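示教采集（拆装作业）

示教采集，又称人工示教或演示采集，指由人通过手把手拖动机械臂，或在远处操纵输入设备，让机器人完成一项作业，同时把各关节的运动、夹爪的开合和相机画面记录下来，供模型学习或供程序回放。本条目介绍的是示教采集在台式计算机拆装一类作业中的应用，包括操作方式、工位布置、零件特点、记录与筛选，以及常见的失败情形。

名称与范围

工业上较早使用的“示教”一词，指操作员用示教器逐点移动机械臂并保存位置，机器人随后按顺序重复这些位置。这种做法适合零件来料位置固定的生产线。拆装旧计算机时，机箱型号不一，线缆的走向每台都不同，单靠保存固定点位很难覆盖。因此在这一领域里，示教通常指连续记录整段动作，并且同一动作要重复许多遍，每遍的起始条件略有差别。

“演示”与“示教”在中文文献中常混用。有的作者把人直接用手完成、由相机拍下的过程称为演示，把经由机器人本体完成的过程称为示教。本条目采用后一种区分，只讨论机器人本体参与运动的情形。单纯从人手录像中学习的方法，因缺少关节和夹爪数据，需要另外解决人手与夹爪之间的对应问题，不在此列。

操作方式

拖动示教

拖动示教也叫手把手示教。机械臂处于重力补偿状态，操作员握住末端或腕部，带着它走完路径。优点是直观，操作员能感到零件之间的接触，插接件卡住时手上会有阻力。缺点有两点：操作员的手和前臂会进入相机画面，遮挡零件；在机箱这样的窄小空间里，人手和夹爪很难同时伸进去。部分工位的做法是只用拖动示教采集接近和退出的路径，抓取和插拔改用遥操作。

主从遥操作

主从遥操作使用一台结构相同或按比例缩小的主动臂，操作员移动主动臂，从动臂跟随。关节一一对应，操作员容易预料从动臂的姿态，不易走到关节极限附近。从动臂的画面里没有人手，记录下来的图像与机器人日后自主运行时看到的较为接近。主动臂若没有力反馈，操作员只能凭画面和声音判断接触，拔插硬盘托架时容易用力过大。

手持控制器遥操作

操作员手持带有位置跟踪的控制器，控制器的位移换算成夹爪的位移，扳机控制开合。这种方式占地小，换人方便。位移可以按比例缩小，例如手移动一段较长的距离，夹爪只移动其中一小段，适合对准内存插槽一类的精细动作。控制器与夹爪的朝向不一致时，操作员需要按下离合键，把手收回舒适的位置再继续，记录中因此会出现停顿。这些停顿在整理数据时一般要剪去或单独标记。

三维鼠标与键盘

三维鼠标成本低，适合慢速的直线运动，不适合同时改变位置和朝向。键盘多用于微调和复位，很少单独用来采集整段动作。

工位布置

拆装工位通常由带槽的铝型材台面、机械臂、夹具和两类相机组成。台面的槽用来固定夹具和支架，移动后也便于重新定位。机箱卸去侧板后平放，开口朝上，机械臂从上方进入。机箱一般不完全固定，有时只用挡块限制两边，以便采集时改变它的位置和角度。

夹具板用来放置取下或待装的零件，多为三维打印件。板上按零件的外形留出槽、立柱和挡块，硬盘可以竖直插放，条状零件可以放入导槽。打印件修改方便，缺点是边角容易磨损，槽口磨宽之后零件会倾斜，机器人学到的抓取高度随之失准。采集周期较长的项目应定期更换夹具板，并在记录中注明更换的批次。

相机分为固定相机和腕部相机。固定相机架在台面旁边或上方，给出机箱、夹具和机械臂的整体关系；腕部相机随夹爪运动，给出夹爪指尖与零件之间的近距离关系。两类画面要用同一时钟对齐。腕部相机的朝向随姿态变化，有时会正对顶部照明，曝光随之大幅变化，所以曝光参数最好锁定，或者在训练时加入亮度扰动。

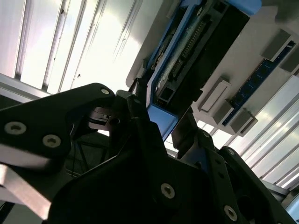
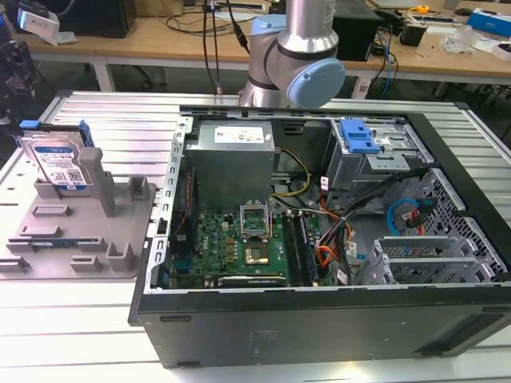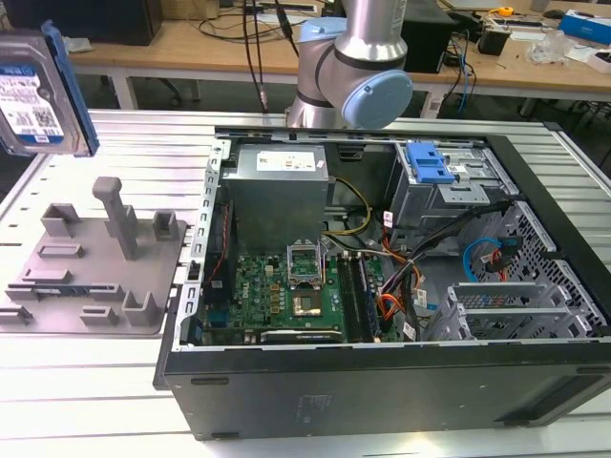
照明对腕部画面的影响大于对固定画面的影响。条形灯的反光落在金属框和电路板上，会盖住触点和卡扣的边缘。常用的处理办法是加漫射板，或改变灯与台面的相对方向。完全消除反光并无必要，实际使用场所的照明往往更差，训练数据中保留一部分不理想的光照，对模型的适应能力有好处。

背景一般不作专门清理。固定相机视野里的桌子、工具和其他设备，在采集期间可能有人移动。若全部数据都在同一背景下录制，模型有可能把背景中的物体当作定位依据。较为稳妥的做法是隔一段时间改变背景的摆放，或者在训练时裁去画面上缘。

零件与动作

硬盘

三点五英寸硬盘体积较大，外壳平整，是拆装示教中常见的入门零件。装在塑料托架上的硬盘，需要先松开托架两侧的卡扣，再沿滑道抽出。夹爪的抓取位置要避开连接器。硬盘有一定重量，抓得偏一侧时会在指间转动，操作员应在抬起后稍停，确认姿态稳定再移向夹具。线缆未断开时不得抽出托架，示教脚本中应把断开线缆列为单独的一步。

内存条

内存条窄而薄，两端由卡扣固定。取出时先打开卡扣，再沿垂直于主板的方向拔起；装入时缺口必须与插槽的凸起对应，两端均匀下压。夹爪若从中间夹持，下压时内存条容易一端先入槽，形成倾斜。有的操作员先使一端入位，再压另一端，这两种手法在数据中混用会使模型的动作取平均，落在两者之间。同一批数据宜规定一种手法。

处理器

处理器的插座带有金属压框，压框打开后才能放入或取出处理器。触点脆弱，夹爪稍有横向移动就可能造成损坏，因此许多项目用吸盘代替夹爪处理这一步，或者只采集压框的开合，不采集处理器本身的取放。采集时一般选用已报废的主板，主板能否通电与示教数据的质量无关。

线缆

线缆是拆装作业中最难规范的部分。电源线束较粗，有弹性，松开后会自行移位；数据线较细，插头的朝向随线的扭转而变。操作员通常夹持插头外壳，不夹线身。插头带有锁片的，需要在夹持的同时压住锁片，普通两指夹爪不易做到，往往要在指尖加装凸起。线缆横在零件上方时，应先拨开并压到机箱侧边，拨线动作也要完整记录。

扩展卡与支架

扩展卡由插槽和机箱后部的支架共同固定。固定螺丝一般由人预先取下，示教只包含拔出和放置两步。拔出时如只抬起一端，金手指会卡在插槽里，需要小幅来回摆动。这种摆动幅度小、频率高，采样率低的系统记录不下来，回放时会变成直线上提。

插接动作的姿态

插接时零件与承接面之间的相对朝向比绝对位置更重要。承接面不一定水平，有的工位会把电路板倾斜或架高，使夹爪从下方或侧面接近，目的是增加姿态的种类。夹爪从下方工作时，手指和壳体在腕部画面中占据很大面积，可见的零件只剩一部分，操作员更依赖固定相机的画面。夹爪的金属板和螺丝在画面中位置不变，模型容易将其视为静止的参照，对判断指尖位置有一定帮助。

记录与筛选

一段示教记录称为一条轨迹，从机械臂离开初始位置开始，到回到初始位置为止。记录内容一般包括关节角度、夹爪开度、操作员输入、各路相机画面和时间标记。装有腕部力传感器的系统还会保存力和力矩。操作员输入与机械臂实际位置应分别保存，两者之间的差值反映了接触时受到的阻力，在没有力传感器的系统中可以作为替代信息使用。

单条轨迹的长度取决于动作。把整台机箱的拆装录成一条长轨迹，中间任何一处失误都会使整条作废，所以多数项目把任务分成若干短段，每段只含一个零件的取出或装入。短段之间的衔接由初始状态的多样性来保证，即上一段结束时可能出现的各种状态，在下一段的起点中都要有所体现。

在伊斯瑟姆（Istham）进行的“农杜拉”（Nondura）项目是采用短段方式的一个例子。该项目由格雷瓦尔（Grewal）公司承担，针对旧台式机的硬盘和内存回收，首批采集了七百条轨迹，筛选后用于训练的有三百条，参加采集的操作员为十六人。项目负责人贾瓦德·杜拉尼（Jawad Durrani）在二〇二四年八月的内部技术说明中提到，被剔除的轨迹多数完成了任务，问题出在动作本身：操作员在插槽上方反复试探，或者在放置前长时间停留。项目组其后改为先让每名操作员练习，练习数据不计入正式记录。

筛选通常分两步。第一步由程序完成，检查时间标记是否连续、画面有无丢帧、夹爪开度是否与指令相符。第二步由人观看回放，判断动作是否合格。合格的标准须事先写明，例如零件是否完全入位、夹爪松开后零件有无移动、途中有无碰撞机箱边缘。不同审查者对“犹豫”一类情形的判断差别较大，有的项目规定停顿超过设定时长即剔除，不再由人判断。

失败的轨迹是否保留，做法不一。模仿学习方法一般只用成功的轨迹，失败轨迹会使模型学到错误动作。带有评价信号的方法可以利用失败轨迹，但需要标明失败发生的时刻。还有一类数据介于两者之间，即操作员失误后自行纠正，例如零件滑落后重新抓起。科斯马斯·库楚科斯（Kosmas Koutsoukos）主张专门采集这种纠正动作，并在科特内斯（Kotness）实验室的教程中列出了一套做法：操作员故意把零件放偏，从放偏之后开始记录，只保留纠正的部分。按该教程的建议，每个零件的纠正轨迹不少于一百条。

操作员

操作员之间的差异是示教数据的一个重要变量。熟悉计算机装配的人，动作顺序合理，但习惯于双手配合，改用单臂操作后需要一段时间适应。没有装配经验而熟悉遥操作的人，运动平稳，却容易忽略卡扣和插头的方向。较大的项目会为每条轨迹记录操作员编号，训练时可据此调整各人数据的比重。

遥操作的疲劳主要来自注视屏幕和保持手臂悬空。疲劳后的数据有两个特征：接近零件时速度变慢，松开夹爪时高度偏高。连续采集的时长应有上限，换班时由下一名操作员先做几次复位和抓取，再开始正式记录。

常见问题

时间不同步。相机画面与关节数据相差几帧，人在回放中不易察觉，但对插接动作影响明显。检查方法是让夹爪快速开合，比较画面中的动作与开度曲线。

标定偏移。腕部相机受碰撞后角度略有变化，此后的数据与之前的不一致。每天开始采集前应拍摄一次标定板，并与前一日的结果比较。

零件磨损。反复插拔会使卡扣松动、插槽变形，后期轨迹中所需的力小于前期。内存条和插槽应作为消耗品管理，达到规定次数后更换。

起点过于集中。操作员习惯把机箱放回同一位置，使模型对位置变化缺乏适应。可以在台面上投影或粘贴标记，由程序随机指定每次的摆放位置。

夹爪滑动。金属指面直接夹持塑料外壳时摩擦不足，一般在指面粘贴橡胶片。橡胶片脱落后如未及时发现，会有一批轨迹出现零件在指间移位的情况。

安全

遥操作时操作员与机械臂之间往往隔有一段距离，对现场的感知有限。台面旁应设急停按钮，操作员手边另设一个。机械臂的速度和力矩应设上限，进入机箱后的上限应低于自由空间中的数值。更换零件和整理线缆时，机械臂须处于停止状态。拖动示教时操作员与机械臂直接接触，还应限制关节在松手后的漂移。

计算机电源在拆装前应断开市电，并静置一段时间。电源外壳不属于示教拆解的对象，不得打开。含有电池的主板，如需取出电池，应由人手完成。

与其他方法的关系

示教采集常与仿真结合使用。刚性零件的抓取和放置可以在仿真中大量生成，线缆和卡扣的变形则难以准确模拟，主要依靠实物示教。另一种做法是先用示教数据训练出初始模型，再让机器人自主尝试，操作员在出错前接管，接管后的部分作为新的示教加入数据集。接管的时机由人决定，过早会使模型缺少处理困难状态的经验，过晚则可能损坏零件。

参见：遥操作；模仿学习；力反馈；末端执行器；手眼标定；电子废弃物回收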